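Which Way Is Up? What Assembly Leaflets Say and What People Hear
Project report, Writing for Everyday Use
Instructor: Monique Rolland

Why I picked this

My project started on my kitchen floor. I had bought a Bindstead shelf, I had all the panels leaning against the fridge, and the leaflet told me to "attach the side to the base with the finished edge facing out." Out from what? I put the side on facing the room. The leaflet meant out from the middle of the shelf. I took it all apart and did it again, and the screw holes have never been quite the same.

I had been planning to write about menus for this class (I still think menus would be a great project for somebody!), but I couldn't stop thinking about that word "out." So I asked if I could do assembly leaflets, and Professor Rolland said yes as long as I looked at the words and left the drawings alone as much as possible. That turned out to be good advice, even though I complained about it at the time.

My question was pretty simple. When people go wrong following a leaflet, which words were they reading when it happened?

What I read

I collected 12 leaflets in English. They came from friends, my aunt's junk drawer, and the free shelf outside the laundry room in my building. I tried to get a mix, so there is furniture, a couple of lamps, a bird feeder, a marble run, and some small craft kits. The ones I talk about most in this report are the Bindstead shelf, the Grakthorpe bird feeder, the Agbenyega marble run and the Zirkar desk lamp, mainly because they had the most to argue with.

I typed every instruction sentence into a spreadsheet. I left out the safety warnings and anything about returns or warranties. That gave me 568 sentences, and yes, I typed them all by hand, because my scans of the leaflets came out as mush. For each sentence I wrote down the main verb, any direction word (up, down, left, front, inside and so on), and any word that pointed to a part, like "the long one" or "piece C."
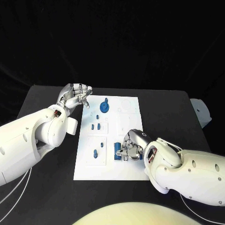
Figure 1. Small blue parts and white plates on a white sheet.

Naming the parts

I want to start with names, since that's where the leaflets differ the most. There are basically two camps. One camp gives every part a letter and then uses only the letter: "Insert D into F." The other camp uses plain words: "Push the short rod into the cap." I went in thinking plain words would win easily. They're friendlier, and you don't have to keep flipping back to the parts list.

But plain words fall apart when the parts are too much alike. The Agbenyega marble run has a "curved track," a "bent track" and an "angled track," and I could not tell you today which is which. The leaflet does better near the end, where it starts saying "the curved track with the lip." That little phrase did more for me than a letter would have, and I wish they'd used it from page one.

The Grakthorpe bird feeder does both, which I liked a lot: "Slide the roof (A) onto the posts (B)." It makes the sentences longer and kind of clunky to read out loud. On paper it's fine. You glance at the letter if you need it and skip it if you don't.

The worst habit I found was changing names halfway through. The Zirkar lamp has a "collar" in the parts list, a "ring" in the middle of the leaflet and a "locking piece" at the end. They are all the same thing. I only know this because I had nothing left over when I was done.

Asking other people

Reading on my own only got me so far, so I asked 16 people to help. They were mostly students from my dorm and my choir, plus my aunt, who has strong feelings about leaflets. I gave each person the text with the drawings covered up, and asked them to read one page out loud and tell me what they would do at each step. They didn't build anything. I just wanted to hear how they understood the words. Each person got five minutes, with a kitchen timer going, and I wrote down every place where they stopped, went back, or asked me a question.

I should say that covering up the drawings is unfair to the leaflets. They were written to go with pictures. I did it anyway, since otherwise people looked at the drawing and made up the sentence in their heads to match it. My roommate did exactly that in the practice round — she "read" me a step that wasn't even on the page.

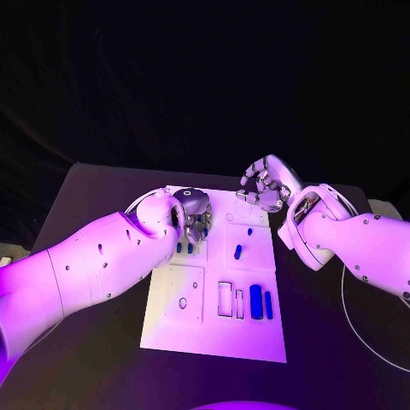 Figure 2. A white pegboard on a dark gray table, left hand palm-down above it.

Direction words

Direction words were the big trouble spot, just like on my kitchen floor. "Up" and "down" mostly gave people no problem, unless the thing had to be built lying on its side, and then they gave people nothing but problems. The Bindstead leaflet asks you to lay the shelf on its back and then says to fit the top panel "with the label facing up." Up toward the ceiling, or up toward what will be the top once it's standing? My readers split on this, and each side was completely sure.

"Left" and "right" were a mess too. Some readers took them as their own left and right. Others imagined the object as a person and used its left and right, like stage directions. One friend who does theater asked me which system we were on before she would read another word, and I thought that was a very fair question! Only the Grakthorpe leaflet ever answers it, in a line near the start: "Left and right mean your left and right when the feeder faces you." I'd love to shake that writer's hand.

"Front" depends on whether the thing has a face. A lamp sort of does and a shelf sort of does. A marble run doesn't, and the Agbenyega writer wisely stays away from the word and says "the side with the start gate."
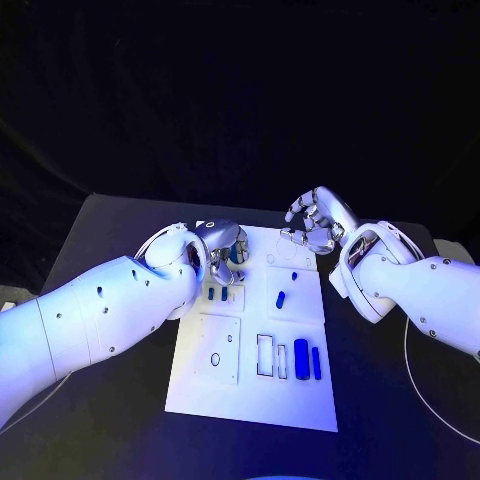
The direction words that caused the least trouble were the ones tied to something you could find with your finger. "Toward the slot." "Away from the hinge." Hardly anyone stopped on those. It didn't matter how the reader was picturing the object, because the slot is where the slot is.

Verbs

I expected the verbs to be boring and they were my favorite part. The most common ones were "insert," "attach," "place," "push" and "tighten." People read "insert" without blinking, but when I asked what they would do, I got very different answers about how hard they'd press. "Push until it clicks" got the same answer from everyone. "Attach" is the vaguest of the bunch. It tells you that two things should end up together and leaves the rest to you.

Then there's "gently." Leaflet writers love "gently." My aunt's view is that "gently" means the part is going to snap, and after that she didn't trust a single step on the Zirkar page. A few of the others said pretty much the same in nicer language. I think the word does a job, but it would help to say what to watch out for. The craft kits were better at this. One of them says "stop when the rim touches the board," and you can check that for yourself.
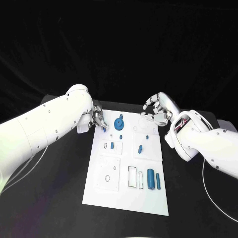

Figure 3. Small blue peg upright on the board, fingertips just above it.

When the order gets mixed up

I also found a kind of sentence I started calling the "before" trap. It looks like this: "Tighten the screws, after checking that the shelf is level." The reader hears "tighten the screws" and is already reaching for the screwdriver. People reading aloud would say the first half, nod, announce they were tightening the screws, and then get to the second half and groan. Flip it around and the problem goes away: "Check that the shelf is level. Then tighten the screws."

Every furniture leaflet in my pile had at least one of these. The bird feeder had none. (I know I keep praising the bird feeder. I don't even own a yard.)

My rewrite

For the last part of the project I rewrote the Bindstead page that started all this. I gave each part one name and stuck to it, put the letter after it in parentheses, tied every direction to something you can touch, and put the checks first. "Attach the side to the base with the finished edge facing out" became "Stand the side panel (C) on the base (A). Turn it so the white edge is next to the groove in the base. Screw it in place."

It's longer. Professor Rolland pointed out that printed leaflets have to fit on the paper they fit on, and that companies often translate the text too, so every extra sentence gets paid for again and again. I hadn't thought about that at all. I tried a shorter version and it was worse, and I went back and forth on it for most of June. The version in my appendix is the longer one.

What I would do differently

I'd let people build the things. Reading out loud told me where the words tripped them up, but I have no idea how many of those stumbles would fix themselves once there was a panel in somebody's hands. I'd also like to try the leaflets with readers who learned English later on. My choir friend from Lisbon flagged "flush with" as total nonsense, and everyone else sailed right past it.

And I would type up the sentences as I collected the leaflets instead of saving them all for one weekend. My wrists would like that on the record.

Thanks to everybody who read to me, and to my aunt for the junk drawer. The spreadsheet and both versions of the shelf page are in the appendix.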